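Final Project Report: Unplanned Gripper Contact During Bathroom Counter Teleoperation
Devendra Agarwal
Submitted Jul 12, 2024

1. Background

Our project, which we called Plutano, was meant to measure how well a new operator could tidy small items on a bathroom counter using a teleoperated humanoid. The operator stands at a tripod rig and steers the arms with the handles. The plan in February was to compare operators. After the fault described in section 3 we changed the topic, and most of this report is about the fault.

The control software sits on top of a message relay named Samir, written by an earlier group at Gernbridge. We took it over as it was. It passes handle poses from the rig to the arm controller and had worked without trouble on our lab bench, where everything was wired. In the bathroom we ran it over wireless for the first time.

2. Setup

The task area was a marble vanity with a sink, and the items were toothpaste tubes and similar toiletries. We picked a bathroom on purpose. Marble and porcelain do not give when a gripper hits them, and a mirror behind the counter makes any overreach expensive. The bench at Gernbridge has a foam top, so it hides small errors in height.

Working distance was short. The operator stood close enough to the robot to watch the arms directly and also had the wrist view on a laptop. 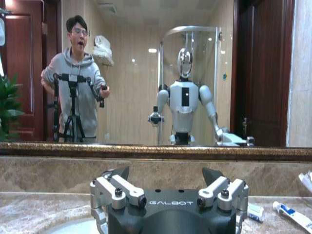 The height limit was set in software at 20 mm above the stone. We measured it with a ruler at the front edge of the counter and did not measure it again near the backsplash. In hindsight that was careless, though it was not the cause of what happened.

3. The fault

On trial 7 the operator was lowering the left gripper toward a tube when the arm stopped. He thought the handle had slipped and moved it farther down to get a response. Nothing happened for a moment, then the arm caught up all at once and the fingertips hit the counter. The operator let go and I pressed the stop button. There was no damage to the counter that we could find. One fingertip pad was scuffed and we replaced it.

The log showed a gap of 400 ms in the pose messages. During the gap the arm held its last position, as designed. When the link came back, Samir sent every queued message in order with no delay between them. The controller treated them as current commands. The last few were below the height limit, and they should have been rejected.

They were not rejected because the limit was checked on the rig side, before the messages went into the queue, and only against the slow-moving average of the handle position. The average was still above the limit when the raw poses were already below it. So we had two faults — a queue that replayed old commands, and a limit check in the wrong place.

4. Reproducing it

We did not want to repeat this with a real arm over stone. Back at Gernbridge we put the arm over the foam bench and used Tillitz, the network test tool from the systems course, to drop the link on purpose. With a gap as long as the one in the log, the arm jumped every time the handle had been moved during the gap. If the operator held still, there was no jump. This explains why we had never noticed it in practice runs, where people tend to freeze when the robot freezes.

We then ran 1,000 simulated dropouts of different lengths in software only. Short gaps gave jumps too small to see by eye. The size of the jump depended mostly on how far the handle had moved, and much less on the length of the gap.

5. Changes made

Samir now keeps only the newest pose and throws the rest away. Any pose older than a set age is dropped. After a gap, the arm stays where it is until the operator releases both handles and takes hold again, and the first motion is speed limited. The height check has been moved to the arm controller and uses the raw pose.

We also changed how we work at the counter. The idle arm is kept low and out of the way, one person has a hand on the stop button at all times, and the operator is told out loud when the link drops.
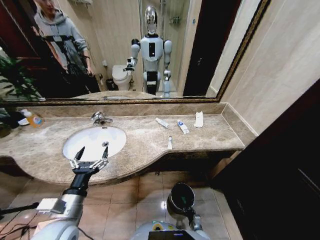

Would a shorter queue have been enough to prevent the contact?
A shorter queue would have made the jump smaller, but the gripper could still have reached the stone, given that the height check was on the wrong side of the link.

6. Remaining problems

The release-and-regrip rule annoys operators. On a bad connection it can trigger several times in one task, and two people asked for it to be turned off. We left it on. A wired link would fix most of this, but the cable we had did not reach.

The height limit still assumes a flat counter. It knows nothing about the sink, so over the basin it stops the gripper higher than it needs to, and it does not protect the faucet or the mirror at all. A proper model of the vanity is listed as future work. The logs and the patched relay are in the project folder, along with the Tillitz settings needed to repeat the dropout test.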